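# Flakance bedroom handling notes

Working README for the hand-held gripper trial on bedding and garments. Maintained by Dela Atinga.

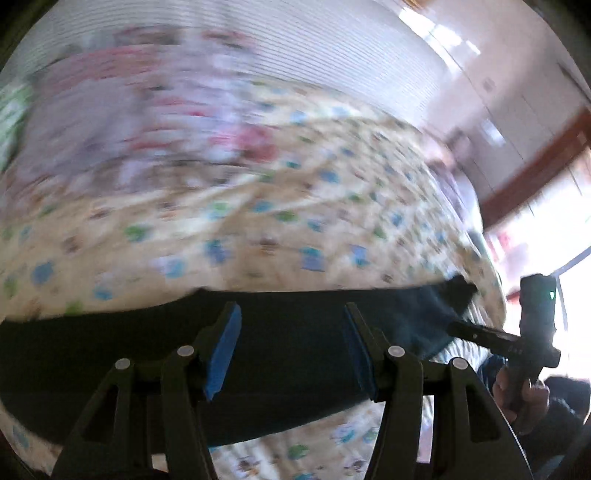 *Photo: Flakance / Keogh housekeeping trial. Reuse with credit.*

## Scope

Covers folding and clearing cloth items on and next to a made-up bed. Staff work with hand-held grippers; the recordings are used to train the folding policy for the Tristora arm. Floor work, bathrooms and ironing are out of scope.

## Tool

- Two parallel fingers, blue pad on each inner face.
- The left pad in the photo is partly chipped or curled at its lower end. Log pads in this state under `pad_wear`.
- Dark fabric on a patterned sheet is a permitted pairing. Dark on dark is not.

## Working pattern

Shifts on the trial are split into blocks, with two people to a bed. Each block ends after nine folds or when either person asks to stop. Rooms are released to the trial from July onwards, mornings only.

## Effect on jobs

Philomena Duggan kept the staff log for Keogh. Main entries:

- Folding with the tool is slower than by hand. Room targets were lowered to match.
- Wrist strain was reported by three people in the first month. Grip time per block was cut.
- Bed checks and guest requests stay with housekeeping. The arm is planned for the linen room only.
- Pay grade for recording work is still open. Keogh has asked for it to be settled before the linen room changes over.

Staff may have any block removed from the set without giving a reason. Requests go to the shift lead, who passes on the block number and no name.

## Known gaps

- Thick quilts are under-represented.
- Motion blur is common when the tool is turned quickly. Blurred sections are kept and flagged `blur`.
- Fitted sheets: about 2 per cent of blocks, too few for a separate test split.

## Related

`jedach-labels` holds the fabric classes and the script that checks them. Run it before opening a merge request.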